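Brudavcombe families invited to clear a shelf this February as home study corner scheme opens its doors to 400 more households

Free visits, hand-me-down shelving and a friendly pair of hands for anyone whose books, bottles and boxes have all ended up in the same place

Brudavcombe, February: Families across Brudavcombe who have been meaning to sort out the corner where the homework, the household papers and the old computer all seem to live together are being warmly invited to sign up for the second round of Clear a Shelf, the home tidying scheme run by Tetano, the town's household reuse and storage charity.

The scheme, which began last winter with a handful of visits in the streets behind the old market, will offer free help to 400 more households between now and the end of the summer term. Every family that signs up will be visited at home, at a time that suits them, by two of Tetano's trained home visitors, who will sit down with them (usually on the floor, it must be said, as that is where most of the sorting gets done) and work through one set of shelves, one cupboard or one desk from top to bottom.

Tetano has visited 493 homes so far, and the same kind of room has come up again and again. It is the room that does everything. It has the children's number chart on the wall and the grown-ups' paperwork on the desk, the reference books up high and the cardboard boxes down low, and very often a mug that has been put down on the nearest shelf and left there. Families are fond of these rooms and use them all day long, and the charity is keen to say that it has no wish to turn them into something out of a catalogue.

"I always tell people that we are coming to see a room that works hard," said Gunhild Norðdahl, who leads the home visits for Tetano. "When you have a little one learning to count in one corner and somebody trying to find the gas bill in the other, of course the shelves fill up! We have a cup of tea, we start with whichever shelf is bothering the family most, and we carry on from there. Some people want the whole wall done, and some people just want to be able to see their desk again, and both of those are lovely afternoons as far as I am concerned."

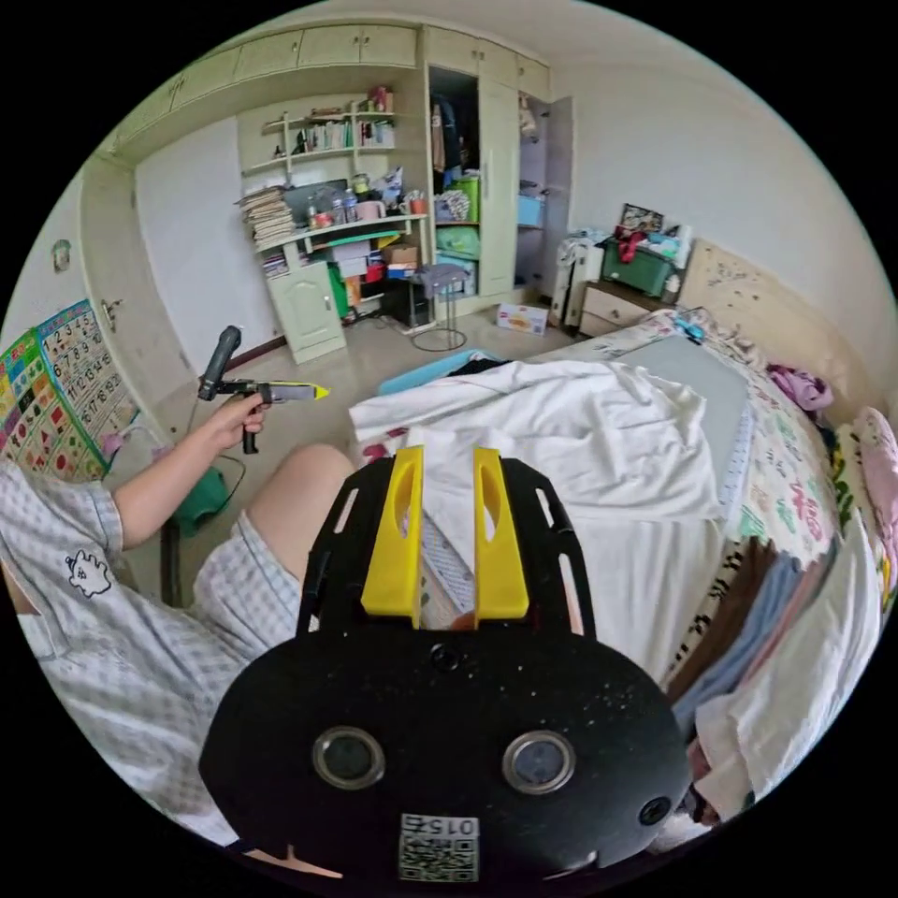
Built-in shelves with books, bottles and jars, and boxes stored below the desk. Photo: Tetano

Visits last up to three hours, and families are asked to do nothing at all beforehand, however tempting it may be to have a quick whip round before the doorbell goes. The visitors find it far easier to suggest a sensible home for things when they can see where those things naturally land. Papers and magazines are nearly always the first job, as a tall pile on a desk takes up the very space a child needs for an exercise book, and the team brings labelled folders for anything that has to be kept.

After the papers come the bottles and jars, which have a way of gathering on the middle shelves where hands can reach them. Glue, ink and hand cream are perfectly good neighbours, but medicines and cleaning products are moved up behind a cupboard door wherever there are young children at home. Books are sorted with the children themselves, if they are willing, and the ones they still read are brought down to a height where they can get at them without climbing on a stool.

Boxes on the bottom shelves are opened last. Gadisa Alemayehu, who has been on more visits than anybody else on the team, says this is the part families put off and then enjoy the most.

"There is always a box that has moved house with the family and never been opened," he said. "I had one grandmother who was sure hers was full of curtain hooks, and it was every school photograph of her three sons. We did not get another thing done that day and I did not mind a bit."

Where a room is short of storage, Tetano can offer shelves, stools, small cabinets and lidded boxes from its own store, all of them donated by local people and cleaned and mended before they go out again. Delivery within the town is free. This year the store has been given a very welcome lift by Eyvindsson, the family joinery firm on the Guser road, which has promised 2000 offcut shelf boards and drawer dividers over the course of the scheme, along with an apprentice to help fit them.

Satish Mathew, workshop manager at Eyvindsson, said: "We cut cabinets all week long and there are always good pieces left at the end, too short for a kitchen and too nice to throw out. A child's bookshelf does not need to be very wide. My own daughter does her spelling at a desk made from a wardrobe door, and she is very proud of it, so I was glad to be asked."

Clear a Shelf also includes a short follow-up visit nine weeks later, to see which changes have suited the family and which have quietly been undone. If the magazines have crept back to the desk, the visitors will try a different spot for them. Ruth Correa, who joined the scheme last year with her two children, found that her second visit was the more useful of the two.

"The first time we were all very keen and we put everything in boxes, and then of course I could not find the scissors for a fortnight," she said. "When they came back we took half the lids off and put the pens out on the shelf again where we could see them. The children have the lower shelves and I have the upper ones, and we meet in the middle at the desk, more or less peacefully."

Places are open to any household in Brudavcombe or the Guser villages, whether rented or owned, with or without children. There is no charge and no form to prove income. Families may ask for a morning, afternoon or early evening visit, and the team will do its best to send somebody who speaks the language used at home.

To book a visit, call in at the Tetano store in Brudavcombe or ask at the town library, where sign-up cards are kept at the front desk. Donations of clean shelving, stools and storage boxes with lids may be brought to the store's side entrance during opening hours.

Press enquiries: Drita Kovačević, communications, Tetano, Brudavcombe. Interviews with home visitors and with families who have taken part can be arranged on request.

ENDS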